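The Secondhand Arm That Ate My Winter

By Berwyn Gittins

I bought a used industrial robot arm on a Tuesday-night whim, the kind of whim that needs a truck. My buddy Ifor Gethin had the truck! Ifor also has a key to Sayce, the shared workshop where we both pay dues, and by October we'd talked the other members into giving us the corner by the back wall.

The arm itself cost $3,465, and I'd saved up for that. Then came the cables, the fittings, the adapter bits (so many adapter bits) and another $1,190 was gone before anything moved. My wife has seen the first number.

The plan was simple enough: get it to pick bars out of a metal bin, whichever way they happened to be lying. People in factories have been doing this for years, so how hard could it be for two guys with a pot of coffee?

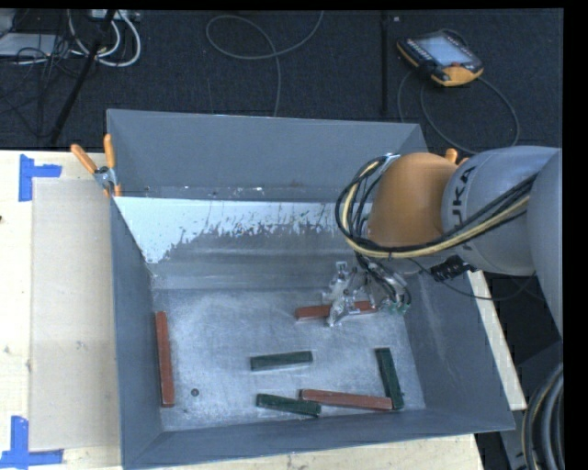

Pretty hard! A bar out in the open is a gift. A bar up against a wall is misery, and two bars nearly touching had us arguing until Ifor's coffee went cold. We wrote our own picking program and called it Pluveck, after a typo neither of us wanted to fix, and I must have rewritten the approach angles 6 times.

As of March 2025 we've logged 400 tries, good and bad, in a spiral notebook. Ifor wants to move on to sorting by color. I'd like to get the corners right first, and we're still going back and forth about it over lunch.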